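The Smell of Someone Else's Cookies

Uzma Shaikh keeps a tube of cookie dough in the trunk of her car, in a cooler, next to the lockbox keys. She has sold houses for long enough to know that the cookie trick is a cliché. She also knows that buyers who roll their eyes at it will stand in a warm kitchen for four extra minutes, and in her experience four minutes is when people start deciding where the couch goes.

I spent a week in August following Shaikh from one listing to the next, trying to learn what a house is supposed to smell like. I came in thinking the answer was "nothing." Sellers, it must be said, rarely reach nothing. They reach lavender on top of dog.

"You stop smelling your own place after a couple of days," Shaikh told me in the driveway of a split-level with a tidy lawn and, behind its front door, the ghost of a great many fish dinners. "So I have to be the one to say it. I've lost listings over it. I had a man tell me his mother had smoked in that den her whole life and he would not hear a word against it."

The den, she added, sold in the end, along with the rest of the house, for less than he wanted.

Her method starts with subtraction. Curtains come down and get washed. The rug in the hall goes to a cousin's garage. The trash can under the sink is replaced outright, lid and all, and the drain gets baking soda and a kettle of boiling water. Soft things hold on to smells long after hard things have let go, so the first day of any job is mostly fabric, and the sellers, who were expecting to talk about price, find themselves carrying pillows to the car.

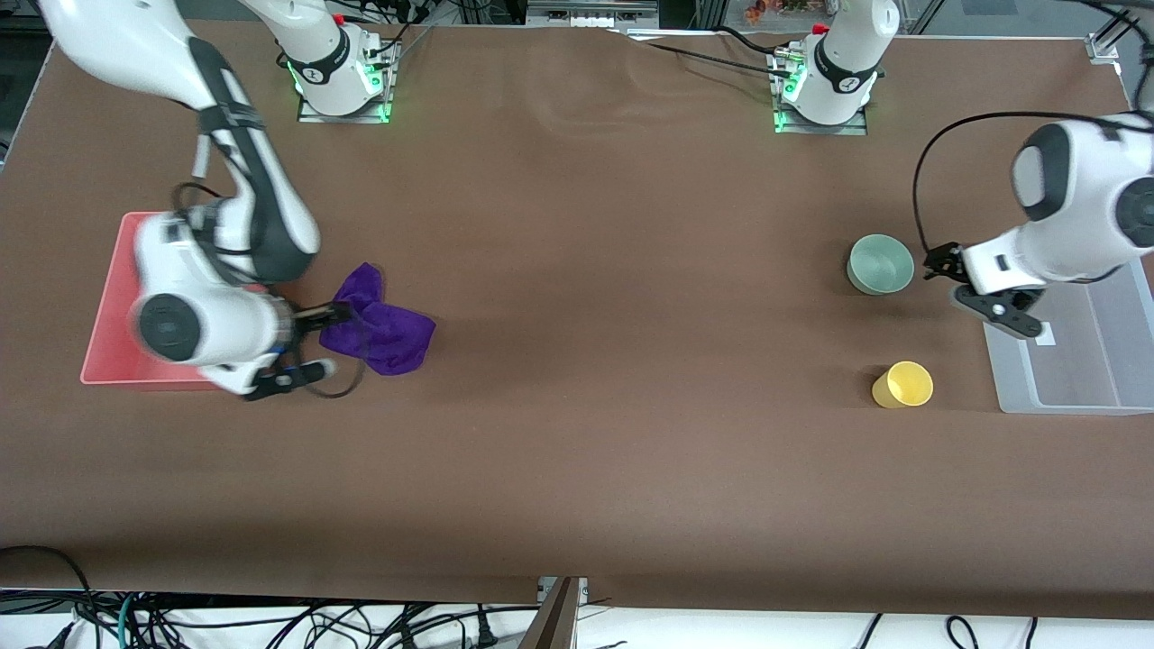

A purple cloth in a black two-finger gripper.

Walls come next, if the house has had a smoker or an enthusiastic fryer of onions. A wash with warm water and a little dish soap will tell you how bad it is by what color the bucket turns. Shaikh once made a seller look in the bucket. She says it was the shortest argument of her career.

Then there is the question of what to put back, and this is where agents begin to sound like people who review wine.

Zarmeena Mengal stages houses for a living and is firmly against cookies. Too obvious, she says, and too sad when there aren't any. She favors a bowl of lemons, a window cracked open since 7 a.m., and one candle, unlit, in the bathroom. The candle is from a line called Plulelus and costs $41, a price she defends by pointing out that she never burns it. She has owned the same one for 2 years. It has attended almost 100 showings and looks terrific.

"A lit candle makes people wonder what you're covering up," Mengal said. "An unlit one makes them think you take baths."

She has no patience for plug-ins. At a condo we visited together she walked through the rooms pulling them out of the outlets like a woman picking ticks off a spaniel, and lined them up on the counter. There was one in the closet. The seller, who had been watching from the balcony, asked whether he could have the closet one back after the showing. He was told he could have it back after closing.

Pets are harder. Shaikh's rule is that the litter box leaves the property along with the cat, and both stay gone until the last visitor does. She allowed one exception, for an elderly terrier named Ido, who was too stiff to travel and spent an open house asleep on a freshly laundered blanket in the mudroom. Three couples asked if he came with the house.

I went home after the last of these visits and stood in my own front hall with my eyes closed, trying to smell it as a stranger might. I got nothing at all, and was pleased with myself for most of an evening. Then my neighbor, Szewczyk, stopped by to return a ladder, paused on the mat, and asked what kind of soup I was making.

I wasn't making soup. The curtains are in the wash.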